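To: vutach-users
From: Marilou Talavera
Date: 16/08/2023
Subject: Re: [vutach-users] contact labels on shiny pouches

Boychuk wrote:
> The segmenter in Vutach merges neighboring pouches when they
> all carry the same print. Is anyone getting clean masks on store
> shelves? I tried 30 clips and gave up on the glare.

Yes, and I'm really happy with how it's going! The trick for me was to stop asking for the whole shelf at once. I seed the mask from the right index fingertip, grow it out to the pouch outline, and only then let the tracker look at the neighbors (config is in the Urska branch, file touch_seed.yaml). Set glare_clip to 164 and leave min_area at 2000, or slivers of the bags standing behind get pulled in.

Three views from the Aloo Sev shelf, all with the right hand on a pouch: 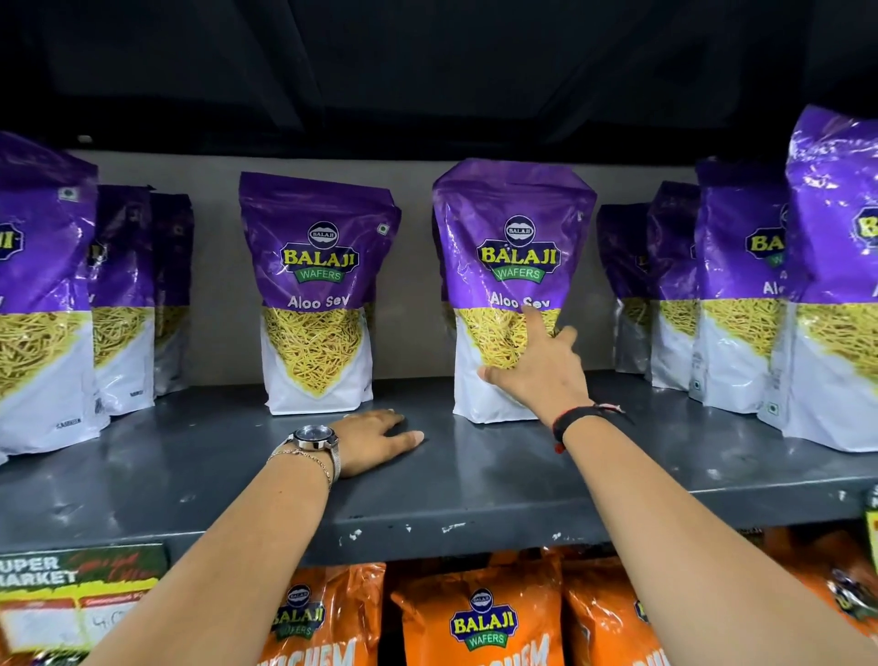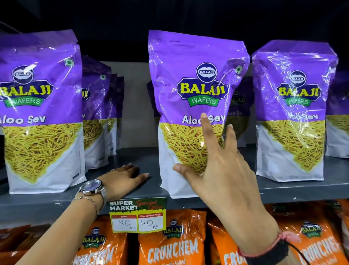
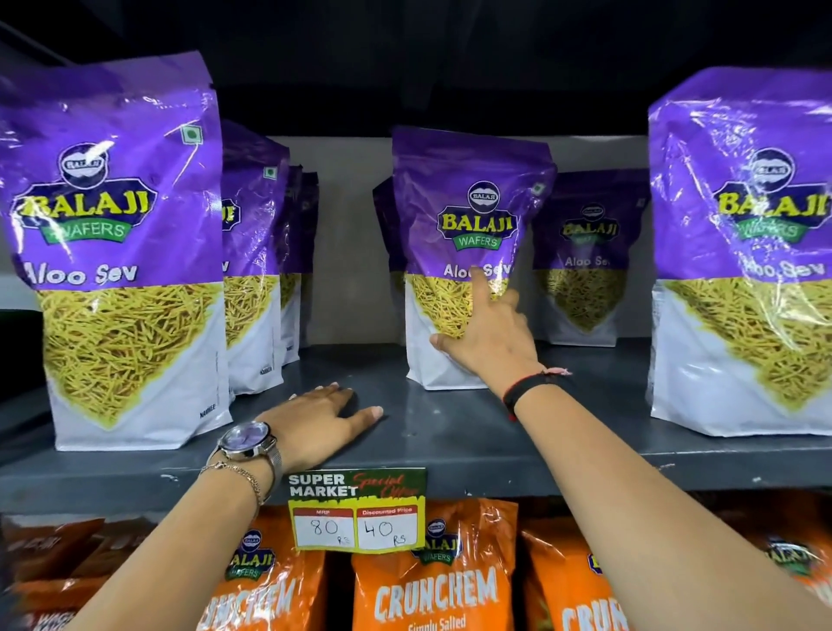

Page last modified: 16 April, list archive software Irkbridge

The left hand is flat on the shelf edge in all of them, and that used to fool my contact detector completely. It would report 2 contacts and the planner would happily pick the wrong one. Now a hand only counts if its fingertips land inside a product mask, so the shelf hand drops out and you get one clean target.

Still rough: the crinkled film on the right-hand bag in the second and third views. The highlights cut right across the logo, and my mask edge wobbles there. I'd love to see what your segmenter does with it, Boychuk. If you send me your 30 clips I'll run them through the branch with the same settings and post the masks to the list.

Marilou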